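How do I stop a thick timber shelf from sagging over the kitchen bench?

Posted by Babita Shukla in Home and Kitchen

Hi all, hoping someone handy can set me straight. We've pulled the overhead cupboards off one wall of our kitchen and I want a single long shelf there instead, running from the side of the pantry cupboard nearly to the window. I've bought a slab of recycled hardwood (got it for $200 off a bloke clearing out his garage, very pleased with myself) but it weighs a ton and now my husband reckons it'll droop in the middle or come off the wall and land on the kettle.

The wall is plasterboard over timber studs. I'd like to keep oil, vinegar and a few bowls up there, nothing silly. Do I need a bracket on every stud? And can I just screw one end into the side of the pantry and call it done? I've only got Sunday free to do it so I'd like to go in with a plan.

Chinyere Bako

Every stud you can hit, yes. Don't trust plasterboard anchors with a slab like that, I don't care what the packet says. Find the studs with a magnet or a stud finder, mark them with masking tape, and put your brackets there even if the spacing looks a bit uneven. You stop noticing after a week.

As for the pantry, it's fine to have the shelf meet it but I wouldn't hang any real weight off it. Most pantry sides are chipboard and the screws will chew their way out eventually. Leave a tiny gap or run a bead of flexible sealant so the timber can move.

Slamet Wattimena

just use heavy duty brackets from the hardware store mate, mine's been up 12 years

Juwita Yusof

I did nearly this exact job in February so I'll tell you what I learnt, some of it the hard way.
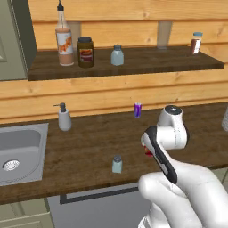

Weight first, because I got that wrong. I put my board on the bathroom scales before I did anything else and then forgot completely about what was going to sit on it, and a full bottle of oil plus a stack of stoneware adds up quicker than you'd think! Colour was the other thing I dithered over for ages. If you like the look of a dark walnut sort of shelf against honey-coloured boards, with the gray-green cupboard at the end, I'd say go for it - the dark timber ties in nicely with a dark countertop and you don't need much on display. Just keep the tall bottle down the cupboard end where you won't knock it with your elbow (ask me how I know).

Brackets: I went with the Sternis ones, the long arm version, and they've been good. Make sure the arm goes back to front at least two thirds of the depth of your slab, or it'll want to tip forward. I pre-drilled everything, and I still snapped two screws because old hardwood is like concrete. Rub a bit of candle wax on the threads, it helps heaps.

Check your level in both directions too. I checked mine along the length and not front to back, and for a month every lemon I put up there rolled off onto the bench.

Last thing, oil the underside and the back edge before it goes up, not just the top. Steam from the kettle gets in underneath and you can't reach it properly once it's on the wall. Two coats, leave it overnight between them. So you might want to start on the Saturday if you can wangle it.

Babita Shukla

Thanks everyone! Candle wax is going on the list. Juwita, did you cut yours to length yourself or get the timber yard to do it? My saw is pretty ordinary.

Juwita Yusof

Timber yard. They charged me $12 and it was dead square, best money I spent on the whole job.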